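2022-11-30, typed up on the train back from Nimstead, sorry for the state of it

Open day at the Ahonen refurb works. Went with Wing-yan Hung, who wanted prices for the school. I mostly wanted to see how they sort the stuff. Doors at 9, we got there 25 minutes late. Parking is bad. Take the bus, number 13, stops right outside the gate.

Sign in, sticker, orange vest. Then straight into the intake hall. Cold in there, bring a sweater. Old office computers come in on pallets from three counties, get weighed, get a sticker, get put in a line by age. Anything too old goes to scrap same day. Guide was fast and a bit hard to hear over the forklifts. Good though, clearly knows the place.

Next room is wiping drives. Took longer than I thought, some of them run overnight. They print a certificate for each one and the customer gets a copy. Wing-yan asked what happens if a drive fails the wipe. Shredder. We didn't get to see the shredder, it was down for service.

Then the benches, best part of the day. Covers off, dust out, memory checked, new thermal paste where needed. You can walk right up and look in.
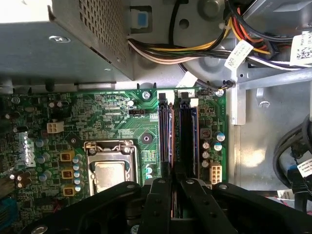 *Inside one of the desktops: power supply, cable bundle, labels still on.*

Talked to a woman at the end bench for a while. She came over from Dritia when they shut the shop in April. Says fans and power supplies are what she swaps most, and that people would save a lot of money if they just vacuumed the vents now and then. Noted. Ours at home is a disgrace.

Lunch was soup and rye bread in the canteen, free, very decent. Coffee not so much.

Afternoon was the sales room. Desktops from $67 without a screen, one year warranty. Wing-yan got a written quote, $1405 for the set she wants, delivery included, good till the end of the year. They put their own setup software on, called Ina, which walks you thru the first start. Tried it on a demo machine. Fine, a bit slow, big buttons. Kids will manage.

Skipped the talk on battery recyling, we'd have missed the train.

Still to do:

- email them about keyboards, not in the quote
- ask if they take old printers (guide wasn't sure)
- give back the vest, it's in my bag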